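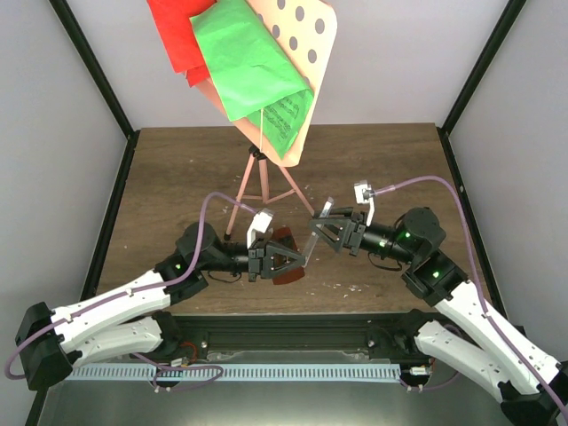 **Refinishing a wood tabletop in a shared meeting room - oil or film finish?**

Posted by Fondport_Facilities, March 12, 2022

Our association maintains a meeting room at the Fanenholm building that is available to member groups on weekday evenings. The room contains one large solid oak table, which was finished with hard wax oil when it was purchased. The surface now shows pale rings from cups, a dull area along one long side, and several dark spots near a corner where a plant pot was kept.

The board has approved up to 200 dollars for materials. Labor will be provided by our own maintenance staff. We would appreciate guidance on the following points:

- whether the existing oil must be removed completely before a film finish such as polyurethane is applied
- whether the dark spots can be treated without sanding the entire top
- how long the room should be closed to groups

The table measures 6 feet in length. It is used for meals as well as meetings, and it is wiped daily with an all-purpose spray cleaner. The room is next booked for a full-day event in June, so there is no particular urgency, but we would prefer to complete the work in one attempt.

---

**Azra Vlachou**

Polyurethane may be applied over a surface that was previously oiled, but only after the oil has been sanded back to bare wood. Wax remaining in the pores will prevent proper adhesion, and the film may peel within a season. Oak has deep pores, so this is a greater concern than it would be with maple or beech.

For a table in regular shared use, I would recommend staying with hard wax oil. A damaged area can be sanded and oiled locally, whereas a scratched film finish generally requires that the whole top be done again. The procedure is as follows:

1. Clean the surface with mineral spirits and white cotton rags. Change the rags often and continue until they come away clean.
2. Sand with the grain, beginning at 120 grit and finishing at 150. Do not go finer than the oil manufacturer advises, as a polished surface absorbs less.
3. Vacuum thoroughly, then wipe with a barely damp cloth and allow the wood to dry overnight.
4. Apply a very thin coat of oil with a pad. Remove all excess before it becomes tacky.
5. Wait 16 hours and apply a second thin coat.

The dark spots are most likely iron stains, which form when moisture and metal meet the tannin in oak. Oxalic acid, sold as wood bleach, usually removes them. It should be applied to bare wood only, with gloves and eye protection, and rinsed well. Please wear a dust mask during any later sanding, as the residue is irritating to the lungs.

Light use is normally acceptable after two or three days. Spills and hot dishes should be kept off the surface for a full week - longer if the room is unheated. Rags used with oil can ignite on their own and must be laid flat outdoors to dry or stored under water in a metal can.

I would also suggest discontinuing the spray cleaner. Many such products strip oil finishes over time, and this may account for the dull area.

---

**kos_woodshop**

Agree on the oil. Get a small can, it goes further than expected.

---

**Zanell Tenants Group**

We placed a glass sheet over our table and have had no further complaints regarding rings. It was more expensive than refinishing, and crumbs do collect underneath along the edges.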